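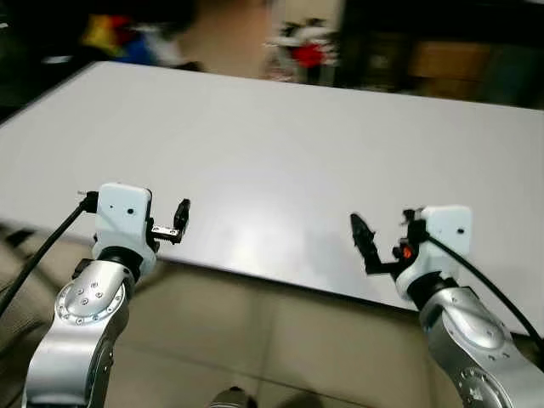 The white table, with nothing on it.

I'd gone to Cilldale to talk about tables and we ended up on washing-up, as you do! My host has run the Kitero supper club for 17 years and has firm views on stacking.

"Big plate first, always," she told me, before I'd got my coat off. "Then the bowl, then the mug goes in the bowl. People put the mug down first and wonder why it wobbles."

And the spoons? "Oh, anywhere. Tuck them under, I'm not fussy."

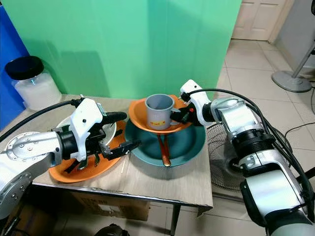 Cilldale, December

A teal plate, an orange bowl on top and a grey mug standing in that, so she does practise what she preaches (the bowl's a bit tilted, mind). I asked if she ever wanted a matching set. "Never! I had a white one from Nieminen, around 50 pieces, and it bored me silly. I like an orange plate."

She wipes the table down before anyone sits, then again after pudding. "You can't lay a sticky table," she said, and went to put the kettle on.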